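How to Make Cannabutter in a Slow Cooker (and Work Out How Strong It Is)

By Evangelia Katsaros
2023-06-14

Filed under: Edibles, Infusions, Kitchen Basics

I get more email about butter than about everything else on this site put together, so let's finally do the long version. 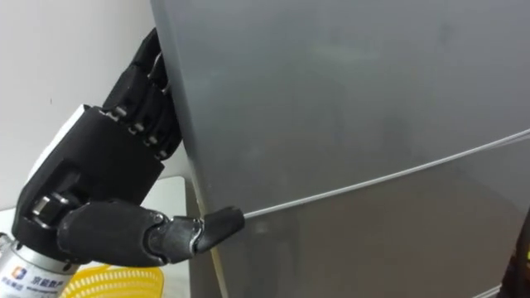

My first batch, years ago in a rental kitchen in Hurnville, was green, bitter and so strong that I slept through most of a Saturday. I'd skipped the math because I hate math. Now I do the math first, and I promise it's only multiplication and a little dividing (you can use your phone, I do).

Before anything else: make this only where it's legal for you, and only if you're an adult. And don't share it with anyone who doesn't know exactly what it is.

What you need

Two sticks of unsalted butter (a cup)
8 grams of dried flower
A cup of water
A slow cooker with a low setting
A baking sheet and parchment
Cheesecloth and a strainer
A glass jar with a tight lid
An oven thermometer, please, please buy one

Step one: decarb

Raw flower won't do much for you in a brownie. It has THCA in it, and heat turns that into THC. Set the oven to 240°F and let it sit at that temperature for a good while before you put anything in. Ovens lie! Mine runs hot, which I only found out when my friend Magdalini lent me her thermometer, and I'd been cooking off the good stuff for months.

Break the flower up with your fingers. You want small crumbs, and if you put it through a grinder until it's dust, it'll go straight through the cheesecloth later and your butter will taste like a lawn. Spread it on the parchment, cover loosely with foil, and bake for 40 minutes. It should come out light brown and crumbly. It's going to smell. Open a window, warn the neighbors, whatever your situation calls for.

Step two: the slow cooker

Put the butter and water in and switch to low. Once the butter has melted, stir in the flower, put the lid on and leave it for three hours, stirring when you walk past. The water keeps the butter from scorching and carries off some of that grassy taste. Don't let it boil. If you see real bubbling, switch to warm for a bit and prop the lid open with a wooden spoon. I try to keep it under 200°F.

Step three: strain and chill

Line the strainer with cheesecloth, set it over a bowl and pour slowly. Let gravity do it. I know you want to squeeze, I always want to squeeze, but that's how you get the bitter stuff. Cover the bowl and refrigerate overnight. In the morning you'll have a solid disk of butter sitting on murky water. Lift the butter out, pour the water away and pat the underside dry with a paper towel. Leftover water is what makes it go moldy.

Step four: the math

Say the label on your flower says 20% THCA. One gram is 1,000 milligrams, so that's 200 mg per gram, and 8 grams gives you 1,600 mg. Multiply by 0.877 for the weight lost in decarbing and you get a little over 1,400 mg. You won't catch all of it in the butter, but I do my dosing as if I did, so any surprise is a gentle one.

A cup of butter is 16 tablespoons, which puts each tablespoon at up to 88 mg. That is a LOT. Please don't put it on toast. For a pan of 16 brownies I use one tablespoon of this and make up the rest of the fat with ordinary butter, and that's 5.5 mg a piece at most. If you're new to edibles, cut one in half and wait at least two hours before you even think about the other half. Stir the melted butters together really well, too, or one corner of the pan ends up doing all the work.

Storing it

It keeps two weeks in the fridge or six months in the freezer. I freeze mine in a silicone tray, a tablespoon to each well, then bag the cubes. Label the bag with the date, the strain and the milligrams per tablespoon, in big letters. If there are kids, pets or houseguests around, it goes in a locked box. No exceptions on that one.

Xiaoqing Kang wrote to ask if coconut oil works the same way. Yes, same amounts and same times, and it sets up even firmer in the fridge. I'm doing the infused caramels again in October, and those want butter, so save a few cubes.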